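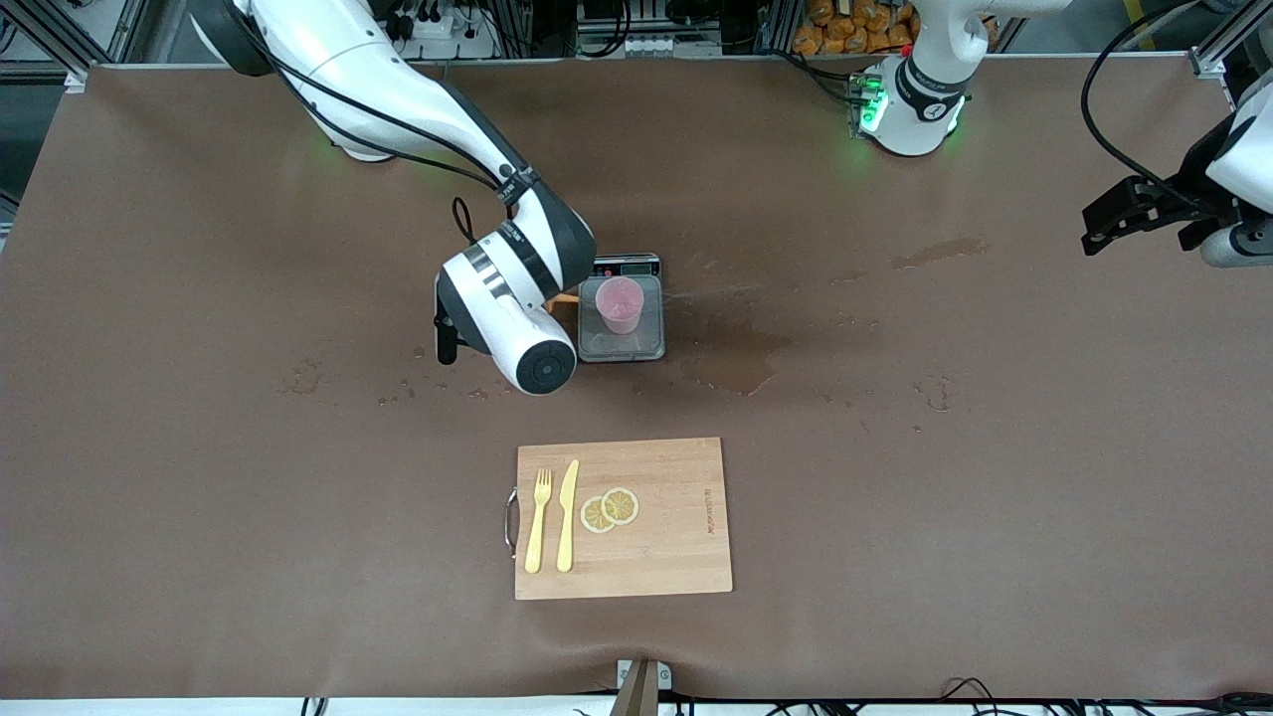
작업대 위 디지털 저울과 그 위에 놓인 분홍색 컵. (사진 제공: 넨다리)

넨다리, 시편 탄원시 주해서 『깊은 데서』 전 2권 출간
공동 낭독 과정 12월 트레스테드소프에서 개강

(탐부난, 2024년 5월 5일) 성서 교육 출판기관 넨다리(Nendari)는 시편의 탄원시를 우리말로 새로 옮기고 해설한 주해서 『깊은 데서』를 전 2권으로 출간한다고 밝혔다. 본문과 부록을 합한 분량은 644쪽이며, 번역 대본으로 삼은 히브리어 본문에 대한 주석 707개가 수록되었다.

탄원시는 시편에서 큰 비중을 차지하는 시 유형으로, 질병과 모함, 전쟁과 추방 등 고통을 겪는 이가 하느님께 직접 호소하는 형식을 취한다. 제13편의 "언제까지"라는 반복된 물음이나 제22편의 첫 구절이 대표적이다. 그러나 공적 예배에서는 찬양시와 감사시가 주로 낭독되고 탄원시는 일부 구절만 발췌되는 경우가 적지 않다. 넨다리는 이러한 관행으로 인해 회중이 시 한 편의 흐름을 끝까지 접할 기회가 줄어들었다고 보고, 발췌 없는 전문 낭독을 전제로 번역 작업을 진행하였다.

제1권은 개인 탄원시를, 제2권은 공동체 탄원시를 다룬다. 각 시편은 낭독용 번역문, 단락별 해설, 어휘 주석, 묵상을 위한 질문의 순서로 구성된다. 낭독용 번역문은 호흡 단위로 행을 나누었으며, 독창자와 회중이 번갈아 읽을 수 있도록 교송 표시를 별도로 두었다. 원문의 뜻이 분명하지 않은 곳은 본문에서 임의로 풀어 쓰지 않고 주석에 주요 독법을 나란히 제시하였다.

책임 편집을 맡은 길랑 누그로호 넨다리 번역실장은 "탄원시의 화자는 분노와 의심을 숨기지 않으며, 때로는 오늘의 독자가 따라 읽기 어려운 저주의 말까지 입에 올린다"며 "번역진은 그러한 표현을 완화하지 않되, 어떤 처지에서 나온 말인지 독자가 가늠할 수 있도록 해설에 충분한 지면을 배정했다"고 말했다.

특히 제109편과 제137편의 이른바 저주 구절에 대해서는 독립된 장을 마련하였다. 이 장에서는 고대 근동의 법적 호소 양식과의 관계, 유대교와 그리스도교 전통에서의 해석사, 예배 중 낭독 여부를 둘러싼 여러 입장을 차례로 소개한다. 편집진은 낭독 여부에 관한 단일한 지침을 제시하지 않았으며, 각 공동체가 자체적으로 논의할 때 참고할 수 있는 토론 자료를 제2권 부록에 실었다.

제88편의 해설도 종전의 소책자보다 크게 보강되었다. 이 시편은 대부분의 탄원시와 달리 신뢰의 고백이나 찬양의 약속으로 전환되지 않고 어둠의 이미지로 끝난다. 해설은 이 결말을 다른 시편의 구절로 보완하여 읽어 온 낭독 관습을 검토하고, 장례와 병자 방문에서 본문 그대로 낭독할 경우 유의할 사항을 함께 다룬다.

넨다리는 출간에 이어 전 14회로 구성된 공동 낭독 과정 '함께 드리는 탄원'을 개설한다. 과정은 12월 트레스테드소프 교육관에서 시작되며, 매회 시편 한 편을 소리 내어 읽은 뒤 해설 강의와 소그룹 나눔을 진행한다. 렐몬트 분원에서는 같은 내용의 과정을 저녁반으로 운영할 예정이다. 소속 교단이나 종교에 관계없이 참가할 수 있고, 히브리어 지식은 요구되지 않는다.

과정을 담당하는 키스티나 파사리부 교육부장은 "병상을 지키는 가족이나 상을 당한 교우 곁에서 무슨 말을 해야 할지 모르겠다는 문의를 사목 현장에서 꾸준히 받아 왔다"며 "위로의 말을 서둘러 찾기에 앞서 탄식의 언어를 함께 읽는 훈련이 필요하다고 판단했다"고 설명했다.

강의에는 병원과 요양 시설에서 활동하는 원목, 예배 음악 담당자, 구약학 연구자가 참여한다. 공동체 탄원시를 다루는 회차에서는 재난 추모 예식의 순서 작성 실습이 포함되며, 참가자가 작성한 예식문은 동의를 얻어 넨다리 자료실에 공개된다. 시각장애인 참가자를 위한 점자 교재와 낭독 음원도 제공된다.

『깊은 데서』는 탐부난 본원 서점과 렐몬트 분원에서 구입할 수 있으며, 낱권 판매도 병행한다. 예배와 교육 목적의 낭독용 번역문 복사는 출처를 밝히는 조건으로 별도의 허락 없이 가능하다. 다만 해설과 주석의 전재, 음반 및 영상물 제작에 번역문을 사용하는 경우에는 사전에 서면 허가를 받아야 한다.

넨다리 소개
넨다리는 탐부난에 본원을 둔 성서 교육 출판기관으로, 예배용 성서 번역과 평신도 교육 과정 운영, 사목 자료 발간을 주요 사업으로 하고 있다.

보도 관련 문의: 넨다리 탐부난 본원 홍보 담당
과정 참가 문의: 넨다리 교육부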